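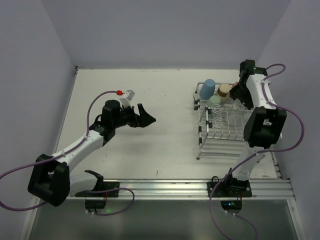
3.2 Drinking vessels and reported intake

Intake was recorded by diary at two sites, Jorkgate and Grorkthorpe. Of the 542 diaries handed out, 166 were left out of the analysis, as they gave the number of drinks but no vessel. The remainder were coded by vessel type, using the scheme set out by Melis for the earlier Clomola survey. Cups with saucers and lidded travel cups were coded separately. The largest group was the handled mug, most often plain white ceramic (Figure 2). 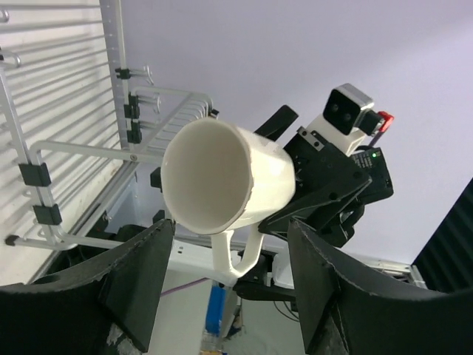
Volume was harder to fix than type. Respondents were asked to fill their usual vessel with water to the normal level and pour it into a marked jug, but 29 of them wrote down the brim volume instead. These entries were corrected using the fill ratio found at the same site. Where milk was added, it was counted as part of the drink. Second cups from the same pot were entered as new drinks.

The two sites differed in when drinks were taken. At Grorkthorpe most fell within the fixed morning and afternoon breaks, while at Jorkgate, where staff could leave their desks freely, they were spread across the day. Drinks left unfinished were noted in only 13 diaries, and we suspect under-reporting. No correction was made for this in the totals given in Section 3.3.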